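Can a robot do the fiddly jobs yet? I went to find out
2018-01-06

I've wanted a machine to unload my dishwasher since I was about nine (it was my job, and my brother got away with feeding the cat), so when Séverine Hamel asked if I'd like to spend an afternoon at Prokinel watching robot arms try their hand at everyday chores, I had my coat on before I'd finished reading the email!

Prokinel has the ground floor of an old carpet showroom in Tundness. There are still price stickers on one of the pillars. Séverine runs the testing side and she is wonderfully blunt about it all. "People come in expecting a butler," she told me, putting the kettle on herself. "I have to let them down gently."

The firm has drawn up a list of 105 small jobs, half of them from the home and half from shops and workshops. Hanging up a mug is on there, and folding a tea towel, and putting tins on a shelf with the labels facing out. The arms get 400 goes at each one before anybody writes down a score. Tins are going brilliantly. Tea towels are a disaster, and I spent a very happy quarter of an hour watching one get screwed into a ball, shaken out and screwed into a ball again.

What surprised me was how much of the list is plugs, knobs and switches. I'd been thinking of chores as lifting and wiping, but have a think about your own morning – the toaster, the cooker dial, the phone charger, the washing machine. It's all little sockets and things that turn! Rosine Bodin, who came to the project from a repair shop called Fodor, says it was much the same at her old bench, where she spent more time moving leads about than she ever did with a screwdriver.

So a good chunk of the work happens on practice boards, with leads to plug in and a dial to set. Rosine finds them far more interesting than the tea towels. A lead is a pain because it bends. Get hold of it an inch too far back and the plug droops, and then you're poking at the hole like somebody trying to thread a needle on a bus. Dials are kinder, she says, so long as the grip is square on before the turning starts.

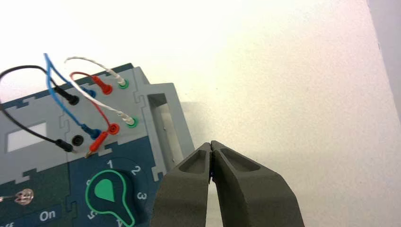 Plugs and a dial to practise on: the closed gripper beside the numbered knob, with the coloured leads behind.

Now for the question I really went to ask, which was when I can have one. Séverine wouldn't give me a year, though she did say shops will get there well before kitchens will. A shop shelf stays where you left it. My kitchen, I had to admit, does not. A local chain, Vuseo, is due to try one of the arms on shelf filling in July, at night with the doors shut, and she's looking forward to that a good deal more than to the next round of laundry.

I asked if she'd have one at home. She thought about it for quite a while and said yes, for the tins.

Prokinel is holding an open afternoon for anyone in Tundness who fancies a look, and the date will go up on the showroom door. Wear something warm, as the heating only reaches the front half.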